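Zanden 4 Folding Platform Truck

Product number 3774

Home > Material Handling > Platform Trucks > Folding Models

Overview

The Zanden 4 is a folding platform truck intended for offices, schools, libraries, stockrooms and similar indoor workplaces. It carries boxed goods, paper, small appliances and packed files over level floors, and it folds for storage when the work is finished. The truck is supplied by Dretusen to business and institutional customers and is delivered fully assembled.

The Zanden range was first developed for buildings in which goods must be moved through corridors and passenger elevators. The deck is therefore narrower than that of a warehouse truck, and the handle stands close to vertical so that the user can turn in a confined space. Customers who move full pallets or work mainly outdoors are advised to consult the Lanz range, which has larger wheels and a fixed handle.

Construction

The deck is formed from a single steel sheet with folded edges and is covered with a ribbed mat that keeps cartons from sliding. A bumper strip runs along all four sides and protects door frames, walls and furniture from marks. The strip is held in a channel and can be replaced without tools.

The handle is a one-piece steel tube. It locks in the upright position by means of a spring catch at the base and is released with a foot pedal. When folded, the handle lies flat over the deck, and the truck may be stood on end or placed beneath a shelf.

Two swivel casters are fitted at the handle end and two fixed wheels at the front. The wheels have soft gray treads that do not mark vinyl, sealed concrete or wood floors. Each swivel caster is attached by a plate and four bolts, and replacement casters may be ordered singly or as a pair.

Selecting a truck

The load to be carried is usually the first consideration, but the route deserves equal attention. Before ordering, customers should measure the narrowest doorway and the inside depth of any elevator on the route. Thresholds, cable covers and entrance mats should be noted as well, as small wheels pass over them less easily than large ones.

The height of the load also matters. A truck that is loaded above the handle limits the user's view and tends to become unstable when turning. Where tall or light goods are moved regularly, the Brumero side panel set is recommended. It fits the Zanden 4 without drilling and can be left in place when the truck is in use, although it must be removed before the handle is folded.

For mixed use – for example, a building in which the same truck serves both the mail room and the kitchen – a second mat is a practical addition. Mats can then be exchanged for cleaning while the truck remains available.

Safe use

The truck should be pushed whenever possible, with both hands on the handle. Heavy items are placed first, toward the center of the deck, and lighter items on top. Loads should not extend past the edge of the bumper strip. The truck is not designed to carry people and must not be used as a step.

On ramps, the user should stay on the uphill side of the load. Ramps that are steep enough to require real effort with an empty truck should not be attempted with a full one. The truck must not be left standing on a slope, as the standard model has no brake. A version with braked casters can be supplied on request.

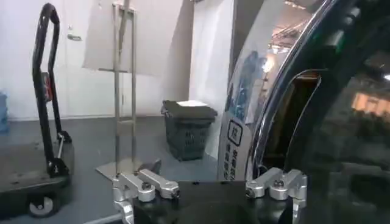
Care and maintenance

The deck and handle may be wiped with a damp cloth and mild soap. Solvents and abrasive cleaners should not be used on the mat or on the bumper strip. Trucks that have been used in rain should be dried before they are folded and put away.

The caster bolts should be checked after the first month of use and every four months after that. Thread, hair and packing tape collect around the axles and should be cut away with blunt-nosed scissors. A light machine oil is suitable for the handle pivot. The wheel bearings are sealed and do not require oil.

If the handle moves when it is locked, the spring catch is worn and should be replaced. The truck should be taken out of service until the new part has been fitted.

Parts and accessories

Replacement ribbed mat
Bumper strip, full set
Swivel caster with plate and bolts
Fixed wheel with axle
Spring catch and foot pedal
Brumero side panel set
Wall hook for vertical storage

Parts are held in stock and are normally shipped within two working days. Please quote product number 3774 with every parts order, as casters for earlier Zanden models have a different plate.

Delivery and returns

Orders are delivered to the ground floor or loading dock. Delivery to an upper floor can be arranged at the time of ordering and is charged separately. The carton can be handled by one person on a flat surface, but two people are advised on stairs.

Unused trucks may be returned in the original carton. Customers should contact Dretusen before sending any item back so that a return label can be issued. The warehouse closes for inventory during part of August, and returns received in that period are processed when it reopens.

Warranty

The frame and handle are covered for four years under normal indoor use. Wheels, mats and bumper strips are treated as wearing parts and are covered for manufacturing faults only. The warranty does not apply to trucks that have been overloaded or altered.

Page last revised: 2024-01-29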